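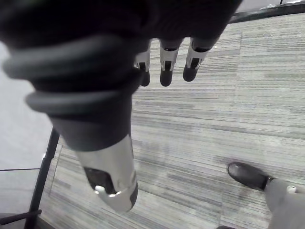 The Floor Under the Desk

Carpet is the largest sound absorber in most offices, and it is usually chosen by someone looking at a color card. The acoustic figures are on the second page of the data sheet, under fire rating and castor chair suitability, and few buyers get that far.

Ingegerd Skjelbred has measured rooms for a living long enough to have opinions on the second page. Her practice, Saneck, was called to a two-story office in Villalba in October, where staff on the upper floor complained that they could follow phone calls from the far wall. The tenant had already priced ceiling panels. Skjelbred asked to see what was under the carpet tiles first. It was bare screed.

A tufted tile with a hard bitumen back absorbs very little below 500 hertz. It does well at the top of the speech range, where consonants sit, and it takes the edge off heel strikes and dragged chairs. Vowels pass over it more or less intact. Putting the same tile on a felt or open-cell foam backing moves the useful range down, since the air held in the backing does part of the work.

Impact noise is a separate matter and is measured separately. A standard tapping machine drops small steel hammers on the floor and the level is read in the room below. In Villalba the reading was 78 decibels on the bare screed. Skjelbred's report gives the improvement with cushion-backed tile, band by band, and notes that most of it comes above 250 hertz. Heavy footfall, which is low-frequency, was reduced the least – a result she says tenants seldom expect.

Facundo Ledesma, who runs the fitting side at Avham, has a different set of concerns. Soft backings creep. Under a loaded filing cabinet a foam layer can stay compressed after the cabinet is moved, and the tile edge next to it will stand proud.
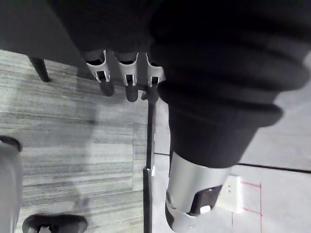 He prefers a dense felt for that reason and accepts the smaller acoustic gain. He also wants tiles left in the room for 24 hours before laying, with the heating at its working setting. The Villalba job took 1314 tiles, and his crew rejected 11 for edge curl.

Adhesive matters too. A full-spread permanent glue stiffens the backing slightly and makes later replacement slow. Tackifier, applied by roller and left to dry until clear, holds tiles against sideways movement and lets them be lifted by hand.

The ceiling panels were ordered in the end, at about half the area first quoted. Reverberation time is to be measured again when they are up.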